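Course handout, Textile Care and Handling, Unit 8
Instructor: Yaa Frimpong. Lab section: Nerea Garrido.

## Handling heavy and textured cloth

Read this before the lab. Bring the Flimard workbook and a pencil. Phones stay in your bag while we are at the tables.

Most of last unit was about thin cloth: sheeting, lining, shirt cotton. Thin cloth lies down where you put it and a fold stays where you press it. Thick cloth does not behave the same way. A heavy weave has some spring in it, and a single fold will often stand up by itself until it gets enough weight on one side to tip over.

### Terms

**Hand** – how a cloth feels when you hold it. Stiff, limp, dry, springy.

**Heathered** – a mixed color made by spinning fibers of different shades into the same yarn. Grays are the most common. From a few steps back a heathered cloth can look like one flat color.

**Weight** – given in grams per square meter. Anything over 400 goes in the heavy group for this course. The light group stops at 200. The two groups are stored on separate shelves, and the middle weights are on the rack by the door.

**Break** – the place where standing cloth gives way and bends over. Look for it near the top first.

### Reading the break

Pick the cloth up from the middle and let the ends find their own way. Watch the upper edge. If it bends to one side, note which side, and try again with the cloth turned around. A cloth that bends the same way both times may have been stored folded.
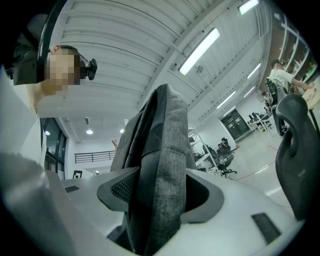

Fevorus Course Readers, Vol. 8, p. 40

The gray cloth is standing and its top edge folds over to the left. For your notes, write "break at top, left" and leave it at that. Do not write down a fiber. Two grays can look alike and be wool in one case and polyester in the other, so fiber goes in the book only after the burn test or from a label.

Color is also easy to get wrong. Under tube lights a charcoal can read lighter than it does by a window. Use the words on the shade card (charcoal, mid-gray, light gray) and write the kind of light next to them.

### Folding for the shelf

1. Lay the piece face down and smooth it from the center out.
2. Fold in half once, selvage to selvage.
3. Roll from the folded edge. Keep the roll loose.
4. Tie with cotton tape, never elastic.
5. Put the tag on the outside, facing you.

Bags are treated as cloth if they are soft and have no frame. Empty them, check the seams, and fold the top over once. Bags with a stiff base go on the bottom shelf, standing.

### To hand in

One page on any heavy piece from the Ibarra or Cladasbridge boxes. Give the weight, the shade, the break, and how you stored it. A small pencil drawing of the fold is fine – it does not need shading. Put your page in Nerea's tray before the next lab.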